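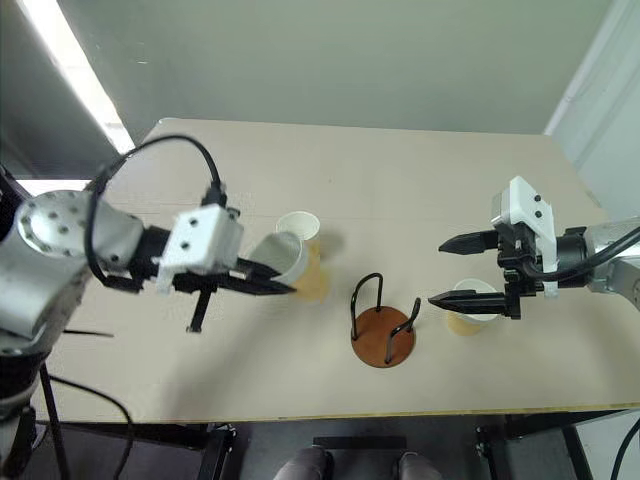 Home | Guides | Set-Up | Care | Contact

Section 2: First fill and first brew

I've set up more Borum drip brewers than I can remember, and the first morning always goes better if you take it slowly. Grab a towel before you start — the tank likes to dribble when it's new.

1. Pull the tank straight up and rinse it under the tap. No soap this time.

2. Fill it to the 600 ml line with cold water. I use the Fluvham filter jug at home, but plain tap water is fine.

3. Push the tank back down until you hear it click.

4. Put an empty pot that holds at least 600 ml under the spout and press Brew with no coffee in the basket. Let the whole tank run through, then dump it out.

5. Do step 4 again. Yes, again! Mine still tasted like the shipping box after one rinse.

6. Now fill to 400 ml, drop in a paper filter and add your coffee. Medium grind, please.

CAUTION: The lid vents steam on the left side. Keep your hand off it until the light goes out.

Note: If you bought the Conneely grinder too, start at setting 2 and go coarser if the basket backs up.

7. Once the light goes out, wait a minute for the last drips, then lift the pot away.

Note: The descale light comes on after 77 brews. You can put it off for a day or so (I do), but don't let it go till June. Descaling is in Section 3.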